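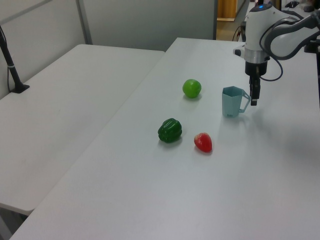
Open day at Skesard: handling and packing hall
Gallery, 1 picture

The Skesard site opened its handling hall to visitors on Monday, from mid-morning until late afternoon. Numbers on the floor were held to 40 at a time. The hall normally runs closed, and most of the benches shown to visitors are in daily use by the produce handling group.

Four stations were on the route. Captions follow in route order; stations without a picture have text only.

Station A. Mixed items, tabletop
White arm with black gripper, working over a white table. Items on the table: apple, bell pepper, strawberry, mug. The strawberry is the smallest of the set and the mug is the only one with a handle. Staff gave the visitors the item names in the order they would be called and then started the run.

The task at this station is picking by name. An item is called, the arm moves to it, closes, lifts and sets it down at a second position. Items are put back by hand between runs and are not returned to marked spots, so the layout differs each time. Questions from visitors were mostly about grip force on soft fruit. The limit is set per item in a table held by the controller and can be changed between runs without a restart.

Station B. Crate filling
Apples only, taken from a short belt and placed in card trays. The Domínguez tray was used all day; it holds its shape better than the earlier one when a corner is lifted. Demonstration speed was set to 60 per cent of working speed. Visitors stood behind the yellow line and the guard was closed throughout. One stop in the early afternoon, caused by a tray fed in upside down. The cell was restarted from the panel.

Station C. Finger wear
Static display with no moving parts. Used gripper fingers from Plivetti were laid out beside new ones, with the hours of use written on card. The oldest pair had been through 218 hours on the pepper line before it was withdrawn. Wear is greatest at the tip and on the inner face. Visitors could handle the fingers, and a hand lens was provided.

Station D. Control desk
Screens showing the Bretel scheduling software, with the queue for the whole hall. The lower half of the display lists jobs waiting, the upper half jobs in progress. Staff walked through one job from entry to sign-off, which took almost 2 minutes. The printed sheet handed out at the desk has an error in the second table: the column headed "release" should read "approach". A corrected sheet is held at reception.

Notes for the next open day
Station A needs more standing room on the side away from the arm. The sound at Station B made the talk hard to follow from the back, and a small speaker will be fitted. The next date will be posted on the site notices page in July. School groups should book through reception and state the ages of the pupils.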